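The Hand That Wouldn't Let Go

Korketthorpe, a little after seven in the morning. Coffee not made yet. Florêncio Peixoto walks into the test bay at Cordeiro and hears a motor whining, the thin high kind of whine, and knows before he gets to the bench that something has been pushing against something all night.

It had. The right hand of a two-armed kitchen packing robot, shut hard on the rim of a food tray. The tray had cracked. So had a knuckle joint. The motor behind the knuckle was too hot to touch and the log showed the same command going out again and again, close, close, close, 3000 times before the line on the chart went flat.

"My first thought was fire," Peixoto says. "My second thought was that we have two of these at Hudalstead, and they start at eight."

He called. They pulled the plug on both. Nothing happened at Hudalstead, and that is the good part of the story.

The machine is called Botley. It packs meals, or is meant to. Picks up a piece of food, puts it in a tray, moves on. Cordeiro built it for mid-size kitchens, the sort that send out 300 lunches a day and can't find people to do it. The fingers are slim, the grip is gentle, the sales talk is all about soft fruit. Nobody at the company was worried about crushing. They were worried about dropping.

So the fix for dropping went in first. June, a small software change. If the hand thinks it has lost its grip, close a little more. Check again. Still nothing? Close a little more. Sensible, on paper. It cut dropped items right down and everyone went home happy.

What the change didn't have was a stop. No limit on tries, no look at motor heat, and the old force cutoff reset itself each time a new "close" came in. Forty milliseconds between tries, so the cutoff never got the chance to trip. Peixoto found it on the second day, on paper, with a pencil, teh old way. 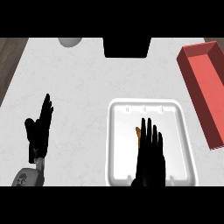
Finding it was one thing, making it happen again was another. The team wasn't going to cook a second motor, so they went to simulation, same two arms, black hands, a white marbled tabletop, and ran the pick over and over. Most runs, fine. Then they started moving the food. The trouble lives right at the spot where the right hand is down in the tray with the little orange piece up against its fingers, because now the hand has two things it could touch, the food and the plastic. Get a fingertip on the raised rim instead and the sensor reads hard and thin, which the software took for a slipping grip. Close a little more. And off it goes.

Peixoto ran it for me twice. It's dull to watch, which he says is the scary part. No jerk, no bang. The hand just keeps going.

Would it have hurt someone? He doesn't duck the question. In the test bay, no, the place was locked and dark. In a working kitchen, a person reaches in to straighten a tray maybe every few minutes. A finger between the hand and the rim, and a machine that reads "hard and thin" as "squeeze more." He holds up his own finger when he says it.

There's a stop button on every unit. There was a stop button in the test bay too. It was on the wall by the door and the door was locked. Night running without a person in the building had never been signed off by anyone, it had just sort of started, one long test and then another, untill it was normal.

That has ended. Night runs now need a name on the sheet and a body in the room. The retry count is capped at two. The force cutoff can't be reset by a new command, only by a person pressing a key, and motor heat is watched by a separate board that cuts the power and asks no questions. The separate board was in the first design, by the way. It was dropped to save money. Peixoto argued for it back then, lost, and doesn't enjoy bringing it up. I had to ask three times.

The Hudalstead kitchen took its units back after the new boards went in. Not all the staff were pleased. One packer told me she keeps a wooden spoon by her station and uses that to nudge the trays, never her hand, and the new rules wont change that. Peixoto heard about the spoon and asked where she bought it.

He still has the cracked knuckle. It sits in a jar lid on his desk, next to the pencil. The tray went out with the trash before anybody thought to keep it, and he's still annoyed about that, he wanted to measure the marks.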